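4. Viewing at Home: How Households Follow an Awards Broadcast

4.1 Setting and participants

The ceremony studied here is the annual Midport Screen Awards, which is shown live on regional television and, at the same time, through the Brikoron streaming service. It runs for a little over three hours and mixes prize announcements with musical numbers. In recent years the organizers have announced the performers several weeks ahead of the broadcast, one or two names at a time, and the local press has treated each announcement as a news item in its own right. Earlier work on the ceremony (Bozsik and Quintero) dealt with this flow of announcements and its effect on advance interest. The present section turns to the night itself and to what people did while the program was on.

Data come from two sources. The first is a questionnaire completed by 1,964 adults in the Midport region during the week after the broadcast. The second is a set of 273 viewing diaries, in which one member of each household wrote down, at intervals of their own choosing, who was in the room, what was being shown, and what else was going on. Diaries were kept on paper. They were collected by Maricica Bucur and Zsófia Bozsik and coded by Rasmus Lūse, with a second coder reading a subset of 40. Differences between the two coders were settled by discussion, and the final coding scheme contained 13 categories of activity.

Households were not paid for taking part. They were asked to include at least one person who planned to watch the opening number, and this condition should be kept in mind when the results are read. People with no interest in the ceremony are present in the questionnaire but absent from the diaries.
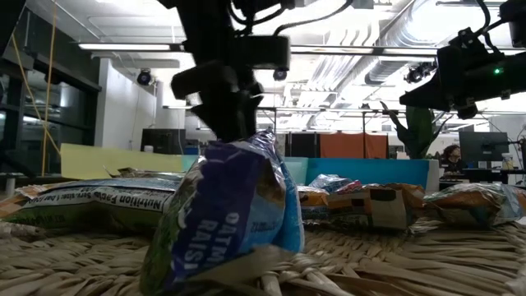 Eating was the activity most often recorded alongside viewing, and diary keepers described it in more detail than the coding scheme had allowed for. Entries distinguished between food served before the broadcast, food brought out during prize categories of little interest to the household, and food left within reach for the whole evening. The last group was made up mostly of packaged items of the kind shown in Figure 3, where a dark blue snack bag with large white lettering stands upright on a woven seagrass mat. Such items were rarely given a time in the diaries. They were mentioned once, near the start of the evening, and then dropped out of the written record, although later entries sometimes referred to them in passing. For coding purposes they were treated as continuous unless the diary stated otherwise.

4.2 Attention to the musical numbers

The musical numbers drew the fullest rooms. In most diaries the number of people present rose shortly before a performance that had been announced in advance and fell again once it had ended. Performances that had not been announced did not show the same rise. Several diary keepers called family members in from other rooms after an unannounced number had begun, and by the time everyone was seated the song was often well under way.

The duet that opened the second hour is a useful case. The two performers had appeared together in a film nominated that year, and their joint performance had been confirmed to the press in December. Diary entries for this number are short. Keepers who wrote at length about the speeches and the gowns tended to write a single line during the duet and return to it later. One household noted, "Everyone quiet. Will write after." No further entry was made for that part of the evening.

Short entries of this kind are hard to code. An empty stretch of a diary may mean close attention, or it may mean that the keeper had left the room or lost interest in the task. The first reading was adopted only where a later entry referred to the content of the performance. In all other cases the period was marked as unknown and left out of the comparison.

4.3 The placing of objects in the viewing room

Diary keepers were also invited, on a separate sheet, to list the things that lay on the table nearest the screen. The request was made at the suggestion of Bianka Bozsik, whose earlier study of holiday television in Kocsis had found that the arrangement of a table could say a good deal about how long people expected to stay seated. Lists varied widely in length. Remote controls, phones and printed ballots on which guests had marked their predicted winners were the most common entries, followed by drinks and by trays or baskets used to hold small items.

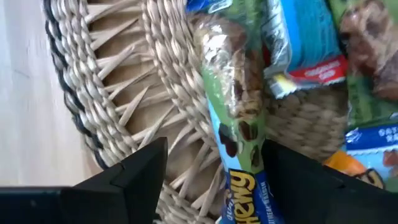 Figure 4. Round woven basket tray edged with black twisted cord, with an openwork ring between two tightly woven bands.

Ballots deserve separate comment. They were found in homes with guests far more often than in homes without, and they changed how the prize categories were watched. Where ballots were in use, the minor technical awards held the room nearly as well as the acting awards, as every category could alter the standing of the players. Where there were no ballots, the technical awards were the usual point at which people made telephone calls, put children to bed, or moved to the kitchen. A similar pattern was reported for the Skutholm song contest, although the program there is shorter and has fewer prizes.

4.4 Limits of the diary material

Two limits should be noted. The diaries reflect the view of one person in each home, and that person was usually the one who had wanted to watch. Remarks about the boredom of others may therefore be understated or, in a few lively cases, overstated. In addition, viewers who used the streaming service could pause the program, and some did so without recording it. Their entries run later than the broadcast schedule by amounts that cannot be recovered. These diaries were kept for the analysis of objects and food but were removed from the timing analysis in Section 5.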